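Dretent opens orders for two-arm bench cell with swappable wall panels

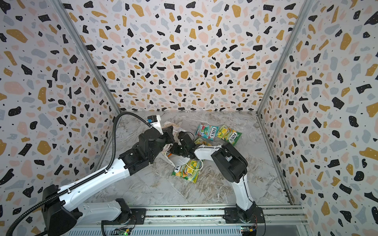 Photo: Dretent

2021-03-04

Dretent has begun taking orders for a bench-top manipulation cell built around a pair of small robot arms on a shared aluminum rail. The product, called Trostier, is sold to packaging labs, university groups and integrators who want to test picking and sorting routines before committing to a full line. Shipments are due to start in September.

The cell is open at the front, where the arms mount, and closed on the other three sides by printed panels held between aluminum corner posts. Floor and wall panels can be changed separately. The demonstration unit has terrazzo-pattern walls and a marble-effect floor, with FOX'S candy packets and a crumpled white bag as the test load. Dretent lists 19 wall prints and a set of plain colors, all in matte finish.

According to Fares Yammine, product manager at Dretent, the printed backgrounds are there for vision work. "A detector tuned against a white wall tends to fall over when it meets a patterned one," he said. "Customers were taping up wrapping paper. We decided to sell panels that fit."

Snack packets are a common test item in the field. Film packaging folds under the fingers, reflects overhead light and rarely presents the same outline twice. Overlapping packets also force a choice of which one to lift first, and with two arms sharing one small floor the controller has to keep the grippers from colliding. Trostier's software handles this with a shared reservation map: each arm claims a volume before it moves, and the other arm waits or replans. The map can be switched off for users who prefer to write their own coordination layer.

Each arm is supplied with a two-finger gripper. The bases clamp to the grooved rail and can be slid along it after loosening four bolts, but any change in spacing means running the calibration routine again. Dretent puts the time for that at 19 minutes with the printed target sheet included in the box. Gripper camera modules are available, as is a bracket for a fixed camera outside the enclosure.

The base kit costs $2347 and includes both arms, the rail, the frame, one set of panels and a power supply. A second package, without arms, is priced at $978 and is meant for labs that already own compatible hardware. Extra panels are sold singly. The computer is not included in either package.

Leen Mahasneh, who runs the handling lab at Nermont, has had a pre-production unit since last fall. Her group used it to compare grasp planners on mixed confectionery and small pouches. She rated the frame as stiff enough for the loads involved and the panel changes as quick, but had reservations about wiring. "The cable to the gripper needs a generous loop, and you have to think about where that loop goes when both arms reach for the middle," she said. Her group also asked for covers over the boards at the front edge. Dretent says covers will be offered as an accessory and that the mounting holes are already in the production rail.

Distribution outside the company's own web store will be handled by Acuña, which will also stock spare gripper fingers and cable sets. The warranty runs for 2 years on the arms and excludes gripper fingers. Drivers and the calibration tool can be downloaded without an order, along with drawings of the rail profile and the panel cutting template.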